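Forum > Learning & Control > Manipulation
Thread: Egocentric pretraining + tiny sim finetune, my numbers from April

gurkum_fan
Posted 9:40 pm

OK so I finally finished the run I kept threatening to do and I'm pretty excited, so forgive the wall of text.

Setup, short version: bimanual policy, two dexterous hands, kitchen tasks in simulation. I pretrain on human head-camera video with hand pose labels, then finetune on teleop demos collected in the sim. The question was how few demos I could get away with. The usual recipe in our group (we call the baseline Jivico, long story) uses 700 demos per task. I went down to 200 and the pretrained policy matched the 700-demo baseline on open-microwave and pick-and-place, and beat it on the toaster lever! Seven tasks total, and it only lost clearly on two, both of which involve pouring.

The part I really want to talk about is the action space. I predict fingertip positions in the head camera's coordinates and let IK sort out the joints. With joint angles as targets the pretraining did almost nothing for me. Same data, same network. Switching the targets is what made human video useful.

Happy to answer anything. Code needs cleaning first, please don't ask for it tonight :)

tidewrack
Posted 9:58 pm

Very nice. How many seeds?

gurkum_fan
Posted 10:02 pm

Two. I know, I know. More are running.

tidewrack
Posted 10:11 pm

Then I'd hold off on "matched." I've had a policy like this swing wildly between seeds with nothing else changed, especially on anything with a hinge. I believe the fingertip result, that fits what I've seen. The demo-count result I'd want to see again with more seeds and with object poses you didn't tune on.

Mosfet_Marge
Posted 10:30 pm

Agree on seeds, disagree that the hinge tasks are the noisy ones. For us it was always small parts. A door is a big target and once the fingers are behind it the motion is nearly one-dimensional. A toaster lever is tiny and half the time the hand hides it from the camera right when you need to see it.

Also, gurkum_fan, are you randomizing lighting and textures or only poses? And is there a wrist camera?

gurkum_fan
Posted 10:47 pm

Poses, counter texture, floor texture. Lighting stays fixed for now. No wrist camera, head view only, so Marge's point about the hand hiding things is very real.

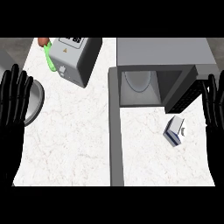 My favorite thing about these layouts is how much the policy has to plan around stuff it isn't using. The render is from the head view, and what makes this kind of start hard is the open microwave door. Edge-on, it's a big gray slab running right down between the two halves of the counter, so an object on the right, like the little box with the navy stripe, is a natural job for the right hand, and anything over by the toaster belongs to the left. The baseline kept trying to reach across with the wrong hand and bumping the door. The pretrained one picks the sensible hand nearly every time, and I never gave it a label for that! My guess is it comes straight from the human video, where people just don't reach around a door if their other hand is free.

Wen-hsiung Kong
Posted 11:05 pm

That hand choice behavior is more interesting to me than the success rates. Can you measure it? Freeze everything, mirror the object position across the door, and log which wrist moves first. You could get a clean curve out of it in an afternoon and it wouldn't depend much on whether the grasp succeeds.

One worry though. Your teleop operators also choose hands sensibly. How do you know the behavior comes from pretraining and not from the 200 demos?

gurkum_fan
Posted 11:13 pm

Ooh, I love the mirror test. Stealing it.

On the worry: the from-scratch policy saw the same 200 demos and still picks badly, so the demos alone don't explain it. I can also finetune on demos with the door closed only and then test with it open. If hand choice survives that, I'll be very happy.

tidewrack
Posted 11:20 pm

Closed-door finetune is the right control. From scratch vs. pretrained is confounded, your scratch model may simply be undertrained at 200. If the closed-door one holds I'll withdraw half my grumbling.

Mosfet_Marge
Posted 11:26 pm

Only half?

tidewrack
Posted 11:27 pm

Seeds.

sandhu_lab_rat
Posted 11:52 pm

Jumping in with a data point from the other side. We tried fingertip targets on our Indero setup and they hurt us on anything that needs the side of the finger or the palm, like pushing a drawer shut. Fingertips land in the right place and the knuckles go through the handle. We ended up adding wrist orientation as an extra target and that fixed most of it. Might be your pouring problem too, if the tips are right and the wrist roll is free to drift?

gurkum_fan
Posted 12:04 am

Oh wow, that would explain a lot. The cup is always held fine and then tips at a weird angle. I have wrist orientation in the labels already, I'm just not using it. Adding it to the queue behind the seeds and the closed-door run. Will post plots when they're done, even if they make me look silly.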